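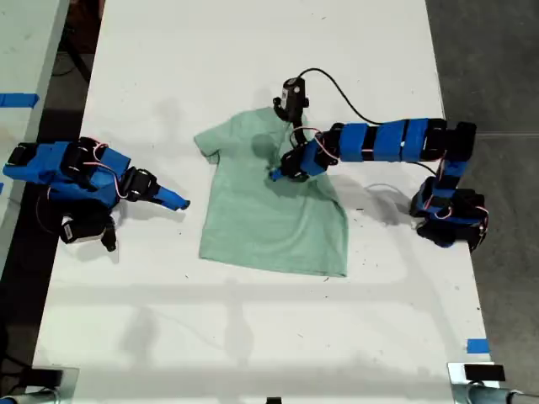
Wie faltet man ein T-Shirt, damit es im Stapel nicht verrutscht?
Flach hinlegen, glattstreichen, beide Seiten zur Mitte, dann von unten nach oben in Dritteln.

Nivside — T-Shirts falten

Unsere Sammlung rund ums Zusammenlegen, jetzt mit 2363 Durchgängen! Kurzärmelig, hell und dunkel, glatt und herrlich zerknautscht.

Aufbau
falten/ — Durchgänge nach Shirt
notizen/ — Faltarten, sechs Stück

Neu seit Januar: vier Shirts in Pastelltönen — die Ärmel machen richtig Spaß.

Pflege: Līga Stankevičius, Hok-lam Yang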